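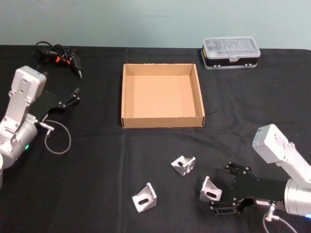 3. Materials and Bench Layout

3.1 The bench and its covering

All layouts were set up on one table in the Sadodthorpe workshop. The table stands in front of a plain, pale wall with nothing mounted on it, so the area behind the bench has no shelves, hooks or posters that could draw attention away from the objects. The tabletop was covered with a black cloth. We chose cloth over a painted board for two practical reasons. It keeps small metal parts from sliding when they are put down, and it can be taken off and shaken out when chips or threads collect on it.

The cloth also has drawbacks. It creases when it is folded for storage, and the creases stay visible after it is spread out again. In the first pilot, some participants said that a fold looked like a cable or the edge of a dark part. We tried ironing the cloth before each block, but the folds came back as soon as it was stored overnight. In the main study we left the creases as they were and treated them as part of the ordinary condition of a working bench. Dark objects on dark cloth are common in small workshops, and we did not want results that apply only to a freshly pressed surface.

3.2 Objects

The object set was put together from things that were already in use in the workshop. It covers three groups: corded hand tools, small metal parts, and containers. We left out objects with sharp edges and anything that could roll off the table. Objects were not cleaned or repainted for the study. 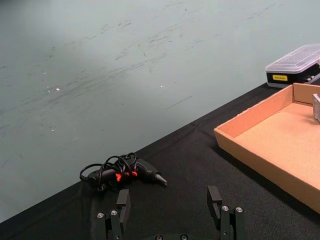
Hand tools were the group that gave us the most trouble when we wrote the placement rules. A tool body has a clear front and back, and it is easy to say that it should lie on its side with the tip pointing in a given direction. The cable has no such fixed shape. It takes up space, it moves when the tool is picked up, and it can hide the part of the tool that a person looks for first. The Venex layout guide, which we used as a starting point, gives a position for the tool and says nothing of the cable. We added a rule that the cable belongs to the footprint of the tool and has to stay clear of the tray.

Metal parts were easier. They are rigid, they stay where they are put, and they stand out well against the cloth. Their main difficulty is that they look different from each side. A bracket seen from its slotted face and the same bracket seen from its edge were given different names by several participants in the pilot, and one person asked if a part had been swapped. We therefore let each participant handle the metal parts for as long as they liked before the first layout was shown.

3.3 Containers

Two kinds of container were used. The first is an open tray made of cardboard, with low walls that do not hide what is inside when a person stands at the front of the bench. The second is a plastic parts organizer. The tray was the default place for metal parts, and it was kept near the middle of the table so that it could be reached from either side. Tools were kept outside the containers. 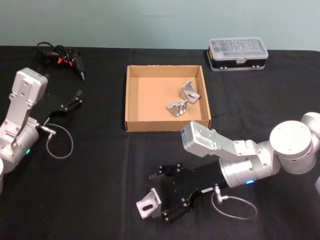 Figure 1. Bench layout with a hot glue gun at the back left, two aluminum angle brackets in an open cardboard tray at the center, and a plastic parts organizer at the back right.

The brackets in the tray were not lined up with its walls. During the pilot we had placed them in a neat row, and participants told us that this looked like a display in a shop. Joscha Stöcker, who prepared the layouts, switched to putting each bracket down with one hand and leaving it as it landed, with one exception: a bracket that came to rest on top of another was moved until both lay on the tray floor. The tan floor of the tray gives less contrast with bare aluminum than the black cloth does. We return to this point in Section 5.

The organizer stayed closed during viewing. Its contents were not part of the task, and participants were told so at the start.

3.4 Placement and cable rules

Each layout was prepared from a printed card that named the objects and gave a zone for each one. The table was divided into left, center and right, with a front and a back row, but these zones were not marked on the cloth. Tools went to the back row by default so that the front stayed free as a working area. The cable rule was the one we revised most often. An early version asked for the cord to be wound into a flat ring beside the tool, which took a long time to do and rarely held. The final version allows a loose coil, and the coil may lie across the tool as long as the tip and one end of the body can be seen. The glue gun meets this rule with its black cord looped over the top of the body, since the metal nozzle at the right end is clear of the loops and the red-orange accents still show against the dark plastic.

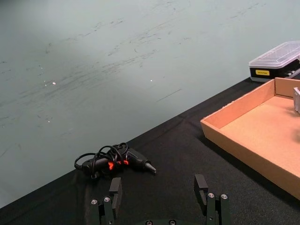

Tool visibility was scored separately for the body, the tip and the cable. Raters used the Hinrichs form, which gives each part a score of clear, partly hidden or hidden, and they worked without knowing which card a layout had been made from. Color and shine turned out to matter for the body and tip scores. On the glue gun, the silvery cone of the nozzle and the red-orange patches on the side were what raters named first, while the black cord against black cloth was often scored by its outline alone. Where the loops rose above the body, raters could follow the cord. Where it trailed off to the left, close to the cloth, they disagreed more often.

3.5 Participants and ratings

We recruited 40 participants through the Breltmont evening course in October. All of them had used a hand tool at a bench before. Each participant viewed layouts in 2 blocks with a break between them – the break was long enough for the cloth to be taken off, shaken out and laid again. In total, 3224 ratings were collected, of which 2342 concern tools and the rest concern metal parts and containers. Ratings left blank on the form are not included in either number. Where a participant corrected a score before turning the page, the corrected score was used.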